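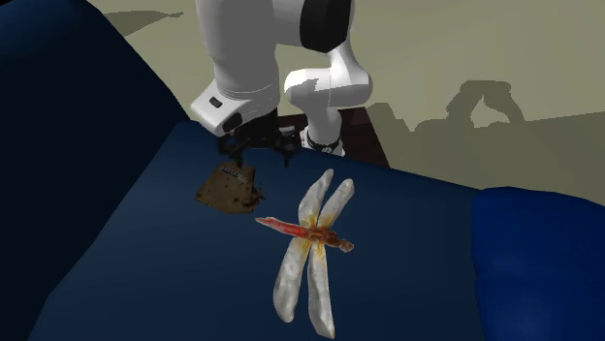
Keegan Lowther wrote: Can't be the planner. I ran the same seed with the planner pinned to the old build and still got "grasp target lost" on the approach. Look at what the segmenter hands over before you touch anything else.

Reply from Brodie Sheehan
ok. Was hoping to blame the planner. Pulling the mask dumps now.

For anyone joining the ticket:
Component: Tawhiri perception node, sim only so far
Task: pick the brown object off the blue couch seat, dragonfly stays put
Symptom: arm gets down over the target, fingers open, then stops and never closes. Log says target lost, state machine sits in APPROACH until the timeout
Seen on: 7 of 12 seeds
Not seen on: the old Tawhiri build, same seeds

Update, 10:40
Masks dumped. First frames are fine, one blob on the brown thing, score good. Then the gripper comes down near it and the mask breaks up. One piece stays on the main body and the other grabs the ragged dark bit on the right side. Tracker picks whichever is bigger that frame, id flips, node calls it a new object, planner drops the goal.
So Keegan is right, planner is just doing what its told.

Tried:
- raising the id hold time. Helps on 2 seeds, no change on the rest
- turning shadows off in the renderer. No change. Put them back
- clearing the asset cache and restarting. No change, wasted a coffee on it
- swapping the seat color to light gray. All seeds pass

That last one is the clue I think. Black fingers over dark navy, the self filter is cutting out more than the gripper.

Sawsan Khoury wrote: What margin is the self filter running? We had it at 3 pixels on Urkura and somebody bumped it when the finger linkage got remodeled. Also check whether it still grows the mask by color after the projection step. That was supposed to be off by default.

Reply from Brodie Sheehan
Margin is 12. Color grow is ON. Default config in the new build has it on, our override file has the old key name so it gets ignored with no warning. Great.

Update, 13:15
Renamed the key in the override, color grow off, margin back to 3. Reran everything.
Target lost: none on any of the 12 seeds.
New problem tho. On seed 7 the fingers close a bit early. Joint states look right, commanded pose looks right, the grasp pose itself sits high. Depth on the target is noisy near the top end, could be just that. Not sure its the same bug.

Declan Halliday wrote: Please don't fold seed 7 into this one. Open it seperately and link it. And the ignored key needs to be a hard error at launch - same thing bit us in Prutescombe in April and we lost a whole afternoon to it.

Reply from Brodie Sheehan
Will do both. Config check is easy, the loader already has the list of known keys, it just never compares. Patch is up, needs a reviewer. It fails on unknown keys and prints the closest match.

Flynn Lowther wrote: Reviewing. One comment so far: your check runs after the node has already started its subscribers, so on a bad config you get the error plus a pile of noise from half the graph shutting down. Move it ahead of init. Otherwise fine by me. Can you also attach the mask dumps from before and after? Bultden are on the same build and will ask.

Reply from Brodie Sheehan
Moved. Dumps attached, seeds 2 and 7, both configs. Bultden should grep their override for the old key before they do anything else.

Status changed: Investigating to Fix in review
Assigned: Brodie Sheehan
Linked: grasp pose high on seed 7 (new)

Note to self, still to do:
rerun with the dragonfly moved closer to the target, the wings are pale so probably fine but check
put the light gray seat back to navy in the nightly, I left it changed on my branch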